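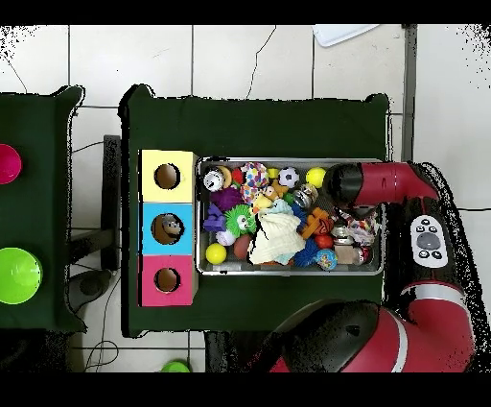

Sorting Toys: How to Put Things Into Groups

Think about the place where you keep your toys. Maybe it is a box, a drawer or a big bag. When you want to find one small ball, you must move many other toys first. This takes a long time, and sometimes the ball is at the very bottom!

There is a way to make this easier. It is called sorting. To sort means to put things that are the same in some way together in one place. People sort things every day. In a kitchen, the forks are together and the spoons are together. In a library, the books about animals have their own shelf. The toy library in Prardale has 871 toys, and each one has a place where it lives.

What is "the same"?

This is the interesting question. Two toys can be the same in one way and different in another way.

Take a tennis ball and a toy banana. Both can be yellow, so if you sort by color, they go together. But the ball is round and the banana is curved. If you sort by shape, they must go to different places.

Now take a tennis ball and a soccer ball. They have different colors, but the shape is the same. If you sort by shape, they are neighbors.

So before you start, you need to choose a rule. A rule tells you what to look at. You can look at the color, the shape, the size, or how the toy feels in your hand.

Sorting with your fingers

Close your eyes and ask a friend to give you a toy. What do your fingers tell you? A plush animal is soft and you can squeeze it. A spiky ball has many small points. Another ball can be very smooth, and a tennis ball is fuzzy, like a short carpet.

Saron Tefera teaches the youngest class at the school in Drindenden. Her pupils like the feeling game best. "They are very sure about the plush toys," she says. "But with a spiky ball they start to discuss. One child says it is soft, another child says it is sharp. Then we have to make a better rule."

A better rule can be: "Does it have points, yes or no?" Everybody can answer this in the same way. A good rule has a clear answer.

Make your own sorting boxes

You need:
2 or 3 cardboard boxes with lids
Paint or paper in different colors
A round thing to draw around, for example a cup
Scissors, and an adult to help you cut
A tray with small toys

First, put the cup on the lid of a box and draw a circle around it. Ask the adult to cut out the circle. Do the same with the other boxes. Then give every box its own color, for example yellow, blue and pink. With different colors you can remember easily which box is for which group. Let the paint dry until the next morning.

Before you play, check that your biggest toy can go through the hole. If the hole is too small, the toy will stay sitting in it and look out at you.

Now choose your rule. You can begin with this one: balls go in the yellow box, soft animals go in the blue box, and all other toys go in the pink box. Take one toy from the tray, say its group aloud, and drop it in.

The toy that does not fit

Sooner or later you will find a difficult toy. Mesfin Zeleke, who is seven, had a ball made of fabric with many colors on it. His rule was color. Was it a red toy? A blue toy? He thought for a while and made a new group with the name "many colors."

This was a clever answer. Scientists do this too. When they find an animal or a plant that does not belong to any group, they sometimes make a new group for it.

Try it again

When the tray is empty, open the boxes and put all the toys back. Choose a different rule and sort them one more time. Which toys are together now? Which toys have moved to another box?

Words to remember

Sort: to put things into groups.
Group: things that belong together.
Rule: what you decide to look at when you sort.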